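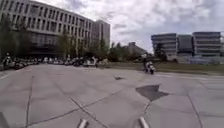

Figure 1. The plaza, looking towards the parked motorcycles and the building behind them.

Print this page | E-mail this report to a friend

A Patch of Ground: Paving, Parking and Short Cuts on a Large Concrete Plaza

Project report, second-year Streets and Public Spaces module
Upendo Magesa and Teemu Kuusisto

1. Why we chose it

The module handbook asked for "a public space with an interesting surface". Most of our year went for the riverside, where the surfaces are interesting and there is also ice cream. We went for the plaza at Bodnár, which is a very large amount of concrete with a row of motorcycles along one side. Our tutor wrote "bold" on the proposal form and we have decided to take it as praise.

We wanted to find out three things: what state the paving is in, how the motorcycle parking shapes the way people use the rest of the space, and whether the strip of grass does anything at all.

2. The surface

The plaza is laid in big rectangular slabs of pale grey concrete with dark seams between them. Large slabs are quick to lay and look very grand on a plan. They are less grand once they start to crack, as the cracks have no respect for the grid and set off wherever they like. In several places we found it hard to say which lines were seams and which were cracks, and had to go down on hands and knees to settle it. Teemu has asked for the state of his trousers to be recorded.

The slabs are weathered and a bit stained, with lighter and darker patches. We gave every slab in our study strip a mark for wear from one (sound) to five (see a doctor). Upendo marked kindly and Teemu marked like a man whose knees hurt, so we did the whole strip separately and then argued it out. We agreed straight away on 83 slabs out of 100. The other 17 took most of an afternoon.

The feature we became fondest of is the asphalt patch. It is dark, irregular and more or less triangular, with jagged points, and it sits where several seams meet. This fits what we had read about slab corners, which are the weak spot in this kind of paving: the load comes down on a corner, the corner goes, and its neighbours follow. Somebody has filled the hole with what was to hand. It isn't pretty, but we gave it a two, which is better than several of the slabs around it.

3. The parking

The motorcycles stand in a long, tightly packed row under the trees on the far side. Many are white or silver, so from a distance the row looks like something that was ordered in one go. A white vehicle, bigger and boxier than its neighbours, stands in among them in Figure 1.

We had expected to write a stern paragraph here about vehicles taking over public space. Having spent so long out on the open concrete, we find we can't. The motorcycles have the trees. They have picked the best spot on the whole plaza, and the people have picked it too: in Figure 1 the two people on foot are both over by the machines, one standing near the end of the row and the other further along in it. The rest of the plaza, with all the room anyone could want and not a thing to lean on, they have left to a rider on a white motorcycle.

Our walking notes say much the same. People on foot kept to the tree side even when the straight line was plainly shorter. Riders cut across the middle. We drew both sets of routes on tracing paper and laid one over the other, and they hardly touch except at the two ends of the row, where everybody meets and slows down.

4. The grass

The grass strip is low, slightly raised and somewhere between green and brown. On the plan from our base map (Makon, sheet 2) it is marked as "planting", which is generous. We did not see anybody sit on it. It does work as an edge – riders went along in front of it and did not go over it – and we suspect that a kerb would have done the same job with less watering.

5. What we would change

The brief allowed an imaginary budget of 3,000, and new paving for a space this size would have eaten that before lunch. We spent it as follows.

Seats under the trees at one end of the row, where people already stand. We looked at the Plinasel bench (handsome, heavy) and the Bisance bench (cheaper, has a back) and chose the one with a back.

A painted walking line from the end of the row across the open concrete, so that riders know where to expect people.

Proper sealing of the worst seams before they turn into more triangles.

The asphalt patch stays. We had a long talk about replacing it and neither of us could bear to.

6. What went wrong

Our study strip was too close to the grass, and we would place it nearer the trees if we did this again. We also made all our visits between nine and noon, so we can't say anything about evenings. Our wear scale needed a half mark. And we should have brought something to kneel on.

Comments (3)

marrowfat: I used to park there. You want to be in by half eight or you're at the far end. Good to see the patch get the credit it deserves.

Lise K.: Did you look at drainage at all? With seams that wide I'd want to know where the water goes.

Upendo Magesa: We didn't, it only rained once in March and we had gone home. It should have been in section 6.

This site uses cookies to remember your settings. By continuing to browse you accept our cookie policy. OK | Find out more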